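Home | Archive | Search | Subscribe | Log in

[Parkberg-homes] Re: Attic hatch, drafts and the quote from Valtonen
Oct 15, 2025

> Has anybody here had their attic hatch insulated? Ours is just a
> painted board sitting on some trim, and the upstairs hall is freezing
> by breakfast. Valtonen came out and quoted us $600 for a new insulated
> hatch with a ladder. Is that fair, or should I try it myself first?
> We're in one of the older places on the Pristberg side.

Hi all,

We had the same painted board for years, so I feel your pain! I did mine myself back in May and I'd say try that before you sign anything. If you want the ladder, fine, $600 doesn't sound crazy to me. If all you want is a warmer hall you can get most of the way there with foam board and weatherstripping.

What I did: cut 2 inch foam board to the size of the hatch, glued on two layers, then ran foam tape along the top of the trim where the board sits. The tape matters more than the foam, at least in our house. My first roll was too thin and I could still feel air on my hand (I'd bought the cheap stuff), so I pulled it off and went with a thicker one from Curutia – much better. Add a couple of hook latches to pull the hatch down tight against the tape. 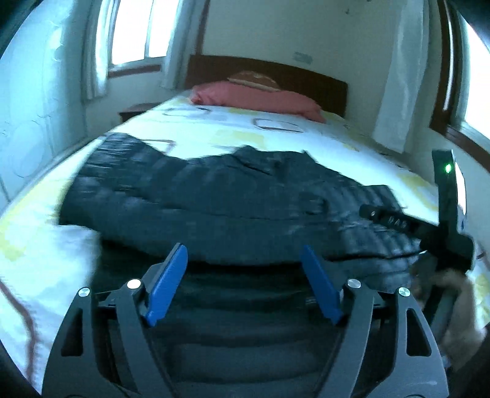 Before you blame the hatch for everything, check the bedroom doors and outlets too. I went around with a stick of incense one windy night and found five leaks, and only one of them was the hatch. The worst was behind our headboard, where an old cable hole had never been filled. If your bed has a wooden headboard up against the wall like ours does, pull it out and take a look behind it. A squirt of foam and a dab of spackle and I was done.

One thing on the Valtonen quote – ask if it includes air sealing around the frame. Ours didn't when they priced it, and that's the part you'd be paying for. Also ask who patches the ceiling if they have to make the opening bigger.

Happy to lend out my foam saw, I'm at number 8.

Comments (3)

Second the thicker tape. Mine flattened out after one winter though, so check it every fall.

Does the foam board need to be covered? Somebody told me it's a fire thing.

Depends on the board, I'd call the building office and ask.

Contact the list owner | © 2025 Parkberg Homes List | Back to top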